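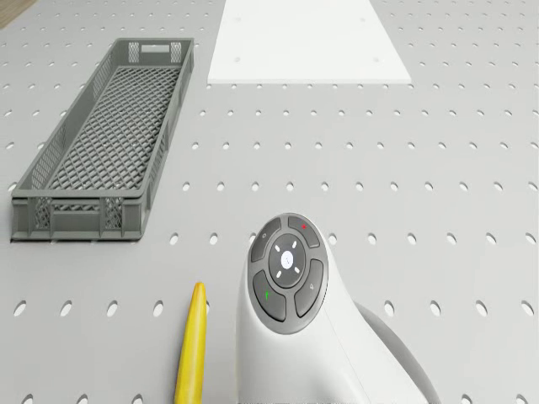 Gray basket on the perforated tabletop

Thread: Is the Urnorstead summer engineering camp worth the money?

mösli_e
Has anyone sent a kid to the Urnorstead one? My daughter is 11 and wants the bridge building week. The flyer says campers will "think like real engineers" and I have read that line on every camp flyer since she was six.

ebihara_a
We did it last year. Bridges in the morning, then kickball and a movie. My son liked the kickball.

hirose.h
That's a bit unfair. Mine had the same week and they built trusses every single day, and tested them with sand until they broke. The afternoons were optional.

ebihara_a
Optional if you pick up at noon. Who can pick up at noon?
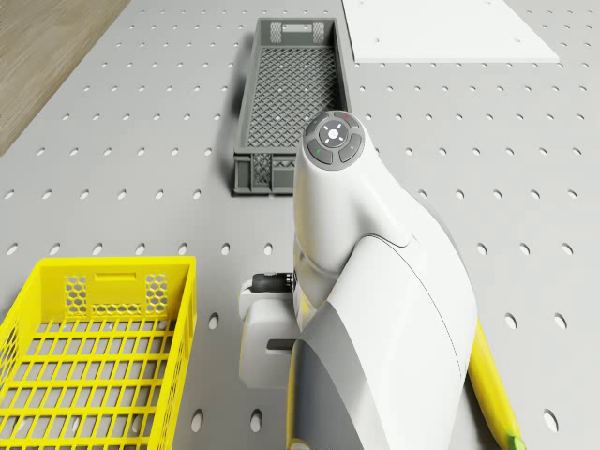
Photo: Esatano / Ichikawa

S_Hirano
What does it cost now? It was 133 a week when Sayaka went, with lunch.

mösli_e
Over 60 more than that, and lunch is extra. There's also a "materials fee" and no list of materials. I wrote to ask and got the flyer back.

hirose.h
The fee covers the Suvumton kits. They keep those at the end, so at least something comes home.

S_Hirano
Mine came home with half a kit. The other half went to her partner — they were told to share nicely.

ebihara_a
Ask how many kids per instructor. They told us 16 and I never saw two adults in that room at drop-off.

hirose.h
Drop-off is ten minutes of the day. The second instructor was setting up next door when we were there. I don't work for them, by the way, I just think one dull week for your son doesn't make it a scam.

ebihara_a
Didn't say scam. I said kickball.

mösli_e
Ok, so: ratio, materials list, what happens after lunch. Does anyone know if they refund? The form says "credit toward a future session" and she may not want a future session.

S_Hirano
Credit only. Ours ran out in October, before they had posted a fall class to use it on. Get the date in writing.

mösli_e
Wonderful. I'll call them again and post what they say, if they say anything.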